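4.2 公開日の実演をどこまで証拠とみなせるか

前節では、導入企業が自社の資料で示す成功率を検討し、その分母がほとんどの場合に明示されていないことを述べた。本節で扱うのは、より身近で、しかも説得力の強い資料、すなわち来場者の目の前で行われる実演である。筆者らは2026年7月6日(月曜日)、Skaswoodの開発拠点で開かれた一般公開に参加し、双腕アームによる朝食準備の実演を開場から閉場まで観察した。制御系はGrestis、音声による指示の受付はVerbyと呼ばれており、いずれも会場の配布資料では「家庭環境でそのまま使える段階にある」と紹介されていた。この表現が何を意味しうるかが、本節の主な関心である。卓上の様子を図3に示す。 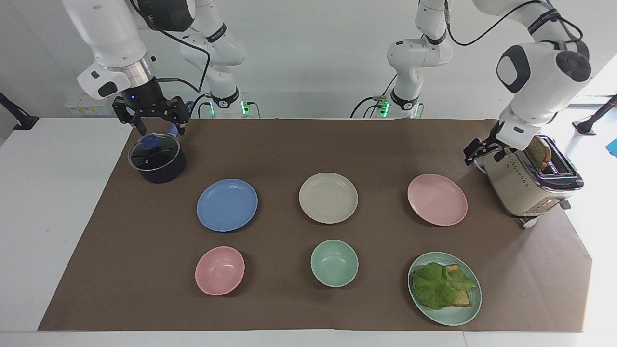
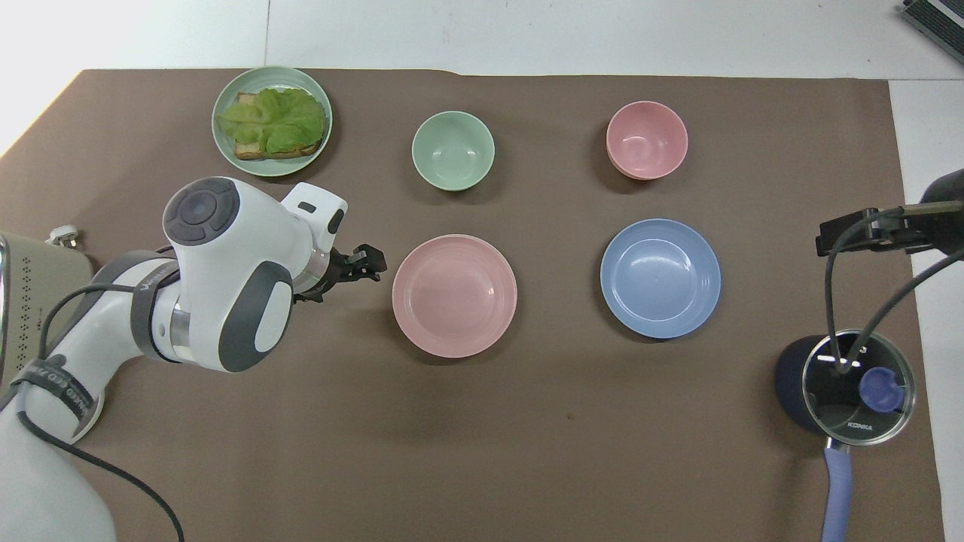 図3 公開日の実演卓。茶色のマットに置かれた皿、ボウル、レタスを載せたパンと、黒い二指グリッパを備えた白いアーム。

4.2.1 観察の手続き

実演は入れ替え制で、一枠は600秒に設定されていた。枠の冒頭に説明員の口上があり、続いて課題が実行され、残りの時間が質疑にあてられる。筆者らは二名で会場に入り、一名が卓の正面側、もう一名が操作卓の見える側に立った。両者は互いの記録を見ずに、アームの動作、説明員と操作員の動作、説明員の発話を時刻とともに書き留めた。録画は主催者の規則により認められなかったため、以下の分析はこの筆記記録にもとづく。筆記である以上、短い動作の見落としは避けられない。二名の記録が食い違った箇所は集計から除き、除いた理由を付録に記した。

観察した枠は29である。昼の休止を挟んで午前と午後に分かれ、午後の枠では説明員が交代した。課題の呼び名は枠によって揺れがあったが、内容は二種類に整理できる。第一は皿とボウルを指示された配置に置き直す課題、第二はトースターからパンを取り出し、皿の上に移す課題である。事前に配られた予定表には第三の課題として「来場者の自由な依頼」が載っていたものの、これが単独の枠として行われることは最後までなかった。自由な依頼は第一の課題の途中に組み込まれ、説明員が来場者の言葉を言い直してからVerbyに伝えるという形をとった。この言い直しについては4.2.4で改めて取り上げる。

行為の符号化にはBenítez方式の介入区分を用いた。この方式は本来、遠隔操作の訓練記録を整理するために作られたもので、人が系に与えた働きかけを、物理的なもの、指令によるもの、環境の側を変えるものに分ける。公開実演への適用例は筆者らの知るかぎり少なく、区分の境界にはいくつか手を加えた。たとえば、ずれた皿を説明員が話しながら指先で押し戻す動作は、元の定義では物理的介入に入るか環境の変更に入るか判然としない。本稿では、アームが次の動作を始める前に行われたものを環境の変更、始めたあとに行われたものを物理的介入とした。恣意的な線引きであることは認める。ただ、どちらに入れても介入の総数は変わらない。

4.2.2 成功の宣言と記録の不一致

二名の記録を突き合わせて残った介入は、全枠を通じて345件であった。大部分は環境の変更に属し、そのまた多くが、枠と枠の間ではなく課題の実行中に起きている。一件ごとに見れば些細なものばかりである。マットの縁を手で伸ばす、ボウルの向きを直す、パンの位置を整える。来場者の多くはおそらくこれらを実演の一部と受け取ったか、そもそも気に留めなかった。筆者らも、数えるつもりで見ていなければ見過ごしたであろう。

ところが説明員は、一枠を除くすべての枠で課題の完了を宣言した。例外となった一枠では、アームが保護停止に入ったまま復帰せず、時間切れとなった。宣言の言葉は「はい、できました」であったり、拍手を促す身振りであったりしたが、途中で人の手が入ったことに触れた宣言は一つも記録されていない。質疑で来場者から「今のは全部自分でやったのですか」と問われた場面はあった。これに対する説明員の答えは「動作の計画はすべてGrestisが行っています」というものである。この答えは虚偽とは言えない。計画を誰が行ったかと、計画が成り立つ状態を誰が保ったかは別の事柄であり、問われたのはおそらく後者であった。

ここで筆者らが問題にしたいのは、説明員の誠実さではない。むしろ説明員は、筆者らがこれまで訪れた公開日のなかでは率直な部類に属していた。苦手な物の形を尋ねられれば、薄いもの、透明なもの、光るものを挙げたし、速度が遅いことも隠さなかった。問題は、実演という形式のなかに「成功」の定義を述べる場所がないことにある。論文であれば、何をもって成功としたかを書かなければ査読で指摘される。会場では、最後に食器がそれらしい位置にあれば成功であり、その判定を行うのは系を見せている側の人間である。

Skaswoodの配布資料には課題ごとの達成度が図で示されていたが、縦軸に目盛りがなかった。説明員に元の数値を尋ねたところ、公開用の資料なので省いたとの答えであった。後日、同社の窓口に書面で問い合わせたが、本稿の執筆時点で回答は得られていない。

4.2.3 卓の上という環境

家庭で使えるという主張を評価するには、卓がどの程度まで家庭であったかを考える必要がある。置かれている物の種類だけを見れば、会場の卓は台所や食卓とよく似ている。しかし似ているのは物の一覧であり、その置かれ方ではない。

実演で使われた食器は、系が扱う前から互いに間隔をあけて置かれ、重ねられることがなかった。筆者らが聞き取りを行った家庭では(3.3節)、皿はほぼ例外なく重ねて収納され、食後には食べ残しや箸とともに流しへ集められる。皿を一枚ずつ離して並べるのは、その皿をこれから使うときだけである。したがって、離して置かれた皿を別の離れた位置に動かす課題は、家事の工程のなかでもっとも摩擦の小さい部分を取り出したものと見てよい。重なった皿から一枚を取り上げる動作は、課題に含まれていなかった。

色についても同じことが言える。単色で色の異なる食器は、音声で指示するうえでまことに都合がよい。「ピンクの皿」と言えば足りるからである。聞き取りの対象となった家庭に、色の名だけで一枚に定まる皿の組を持つところは少なかった。白い皿が何枚もあり、それを「いつもの」「大きいほうの」「おばあちゃんの」と呼び分けている。Verbyがこうした呼び方をどう処理するのか、会場で確かめる機会はなかった。

パンの課題にも留保がつく。筆者らの記録では、パンの取り出しは午前と午後で手順が違っていた。午前はアームがトースターに近づき、パンをつかみ、皿の上で放すまでが一続きであったが、午後は途中に停止が入り、操作員が画面を確認してから再開する枠が増えた。説明員はこれを「安全のための確認」と説明した。午前にはなぜその確認が要らなかったのかという問いに、はっきりした答えはなかった。推測を述べれば、昼の休止の間に何らかの設定が変えられたのであろう。設定が日中に変わること自体は、開発中の系として当然である。困るのは、その前後の枠が同じ一つの実績として数えられ、紹介されることである。

なお、加熱をともなう工程が実際に行われた枠はなかった。朝食の準備と銘打たれてはいても、実演されたのは置き換えと移し替えである。この点は配布資料にも小さく書かれており、主催者が伏せていたわけではない。もっとも、題名のほうは大きな字で書かれていた。

4.2.4 言い直しという介入

Benítez方式の区分には現れにくいが、筆者らがもっとも重要と考えるのは、発話による介入である。先に触れたとおり、来場者の依頼は説明員の口を経てVerbyに届いた。記録から一例を引く。

来場者「それ、もうちょっとこっちに寄せてもらえますか」
説明員「では、青い皿を手前に動かしてみましょう。青い皿を、手前に、少し」

元の依頼には物の名も方向もない。「それ」が何を指すかは来場者の視線から、「こっち」がどちらかは来場者の立ち位置から、いずれも説明員が読み取っている。さらに「もうちょっと」は「少し」に置き換えられた。系が受け取ったのは、曖昧さの大半が取り除かれたあとの文である。そのあとアームは皿を動かし、来場者は自分の依頼が通じたと感じたようであった。少なくとも、その場で小さな歓声が上がっている。

会場の騒音を考えれば、説明員が言い直すのは無理のない運用である。離れた場所からの声を拾うのは難しく、聞き取りの失敗で枠の時間を使い切るのは誰にとっても得がない。しかし、音声による指示が可能であるという主張の中心は、音を文字にするところにあるのだろうか。筆者らはそう考えない。文字にする部分はすでに多くの製品で実用になっている。難しいのは、指す物の定まらない言葉を、その場の物と結びつける部分であり、会場でその部分を担っていたのは人間であった。

この種の介入を件数として数えることには慎重であるべきだろう。どこまでが単なる復唱で、どこからが解釈なのか、二名の記録はしばしば一致しなかった。先の345件には、発話による介入を一件も含めていない。含めれば総数は増えるが、どれだけ増えるかを責任をもって言うことはできない。

例外的に、言い直しなしで依頼が伝えられた場面が午後に一度あった。子どもが説明員より先に、マイクに向かって「パンちょうだい」と言ったのである。Verbyの画面には認識された文が正しく表示されたが、アームは動かず、説明員が「パンを、皿に、置いて」と言い添えてから動作が始まった。一度きりの出来事から一般的なことは言えない。それでも、その日に観察された唯一の直接の依頼がそのままでは実行されなかったことは、記しておく価値があると考える。

4.2.5 反論の検討

以上の見方に対しては、いくつかの反論が考えられる。

まず、公開日は性能試験ではないという反論である。来場者に技術の雰囲気を伝えることが目的で、厳密な評価をそこに求めるのは筋違いだという。目的についてはそのとおりであろう。ただし、実演の映像と印象は会場の外で別の使われ方をする。前節で検討した導入検討資料のうち、複数がこの種の公開実演を「実環境での動作確認」の根拠に挙げていた。見せる側が評価のつもりでなくとも、読む側が評価として扱うのであれば、証拠としての強さは吟味されなければならない。

次に、介入の多さは開発の段階を反映したものにすぎず、やがて減るという反論がある。そうなるかもしれない。筆者らは6月にも同じ拠点を訪れる予定で調整を進めていたが、先方の都合で実現せず、時期による変化を比べる材料を持たない。介入が減っているという主張も、減っていないという主張も、現状では等しく裏づけを欠いている。減っているのであれば、件数を公表するのがもっとも簡単な示し方である。

第三に、筆者らの観察自体が偏っているという反論がある。人の手を数えようとして会場に立てば、人の手ばかりが目に入る。この批判は受け入れざるをえない。観察者のうち一名は、かつて類似の系の開発に携わった経験があり、どこで手が入りやすいかをあらかじめ知っていた。それが見落としを減らしたとも、過剰な符号化を招いたとも考えられる。不一致の箇所を除く処理は後者を抑えるためのものだが、二名が同じ方向に偏っていた場合には役に立たない。主催者側の動作記録と照合できれば解決する問題であり、照合は申し入れたが、開発上の情報を含むとの理由で断られた。

最後に、家庭の側が系に合わせればよいという反論を挙げておく。会場で説明員の一人が、ほぼこのとおりの趣旨を述べた。食器を色分けし、重ねずに置き、依頼の言い方を覚えれば、今の系でも役に立つという。この主張は検討に値する。食器洗い機や掃除機の普及にあたっても、住まいの側の調整は行われてきた。ただ、その場合には調整に要する手間を系の費用に算入しなければならない。筆者らが観察した一日では、その手間を説明員と操作員が引き受けていた。家庭に説明員はいない。

4.2.6 実演の記述に求められる事項

筆者らは公開実演を無価値と主張するものではない。停止からの復帰に要する時間、操作員の視線の向く先、枠を重ねるうちに置き直しが増えていく様子などは、整えられた論文の表からは読み取れず、会場に立つことで初めて分かった。とりわけ復帰の手順は参考になった。保護停止のあと、操作員は最大3回まで再試行を行い、それでも戻らなければ枠を打ち切るという内規があるらしく、これは導入を検討する側にとって成功率の数字よりも有用な情報である。

そのうえで、公開実演を根拠として引用する文献には、少なくとも次の事項の記載を求めたい。課題の開始時と終了時の卓の状態、その間に人が触れた回数と箇所、指示を与えた者とその言葉、打ち切った枠の扱い、そして日中に行われた設定の変更である。いずれも、見せる側であればその日のうちに書き出せる。Skaswoodの資料にはこのうち一つも記載がなかったが、同社に限った話ではなく、筆者らが収集した他社の資料でも事情はほとんど変わらない。

次節では、これらの事項を備えた記録が得られた場合に、前節の成功率がどの程度まで再計算できるかを、限られた二つの事例について試みる。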